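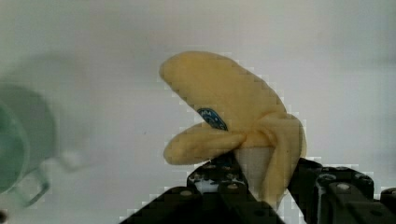

Gripper holds soft toy fine, drops it when the arm turns

Posted by Damián Ocampo in Home Builds and Shared Shops

I have an arm set up on a white table at our shared workshop and I'm trying to get it to sort play food. The hard plastic pieces are mostly OK. The one giving me trouble is a plush banana, the kind with the peel folded partway down. The gripper closes on it and lifts it with no complaint. Then the wrist turns toward the drop-off spot and the banana slides down and twists out of the fingers.

The fingers are black, two of them, bare faces with no padding. The controller is a Bullura board and I'm running grip force at 40 percent. I tried going higher and it squeezed the peel into a lump and still lost it. Speed is at the default. The pick point comes from the overhead camera, which finds the yellow blob and sends the arm to the middle of it.

Layout in case it matters:

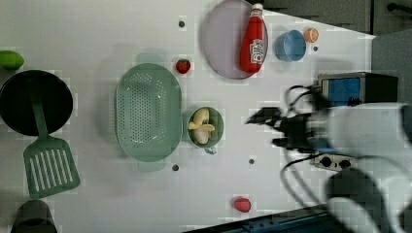
Table from overhead. The banana is in the little green bowl, next to the colander.

Out of 9 tries this morning I got two all the way across. I would like to keep the toy and not swap it for a hard one. Is this a finger problem or a settings problem?

Soudabeh Ranjbar
Member, Tarkley Makers

Mostly a finger problem, with a pick point problem on top of it.

Plush compresses. When your fingers close, the outside fabric moves and the stuffing shifts, so the force you set is not the force you still have two seconds later. Bare faces make it worse. Cut two pieces of thin rubber, the sheet kind sold for lining drawers, and stick them on with double-sided tape. Clean the fingers with alcohol first or the tape will creep. Don't use foam. I used foam on mine for a month and it had the same give as the toy, so everything wobbled.

The middle of the yellow blob is a bad target for that shape. With the peel flaps spread out, the middle can land on a loose flap and you end up lifting the whole thing by a bit of cloth. Aim for the base, where the flaps are sewn to the body.
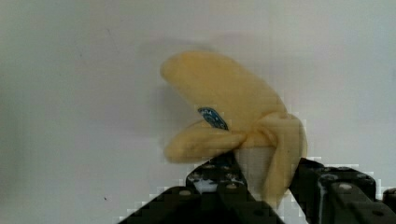 You want the fingers to close on something with stuffing behind it. If a flap gets folded in between, that's two layers of fabric that can slide against each other, and the rest of the toy hangs off to one side. It may hold while you go straight up and then roll as soon as the wrist moves.

Then add a second close command after the lift. Close, wait half a second, lift a little, close again, then travel. On the Bullura board you can put it in the same routine. I would leave force where it is until the pads are on – changing both at once won't tell you much.

Also take the bowl away while you test. Start with the banana flat on the table, same direction every time, and put the bowl back when that works.

Botond Csizmadia

slow the wrist down. default is too fast on those

Maximiliano Urrutia

Agree with Soudabeh on the pads. I bought the stick-on ones from Barrientos and they were fine, but drawer liner is cheaper and you'll be replacing them anyway.

One thing to check is the error log. Mine was throwing code 206 on every soft object, and on my board that meant the fingers had reached the closed limit before they reached the force limit. In other words they were closing to a set width and stopping there. If you see that, the percentage you typed in isn't doing anything. Go to the gripper page and lower the minimum width, save, and power cycle it. Saving alone didn't take on my unit.

I can't say if the newer firmware does this too. Mine is from April.

Damián Ocampo

Thanks all. I do have 206 in the log, a lot of them. Changed the minimum width and I'm getting the liner tonight. Will try the base pick after that. The overhead camera doesn't know which end is the base, so for now I'm going to type the point in by hand.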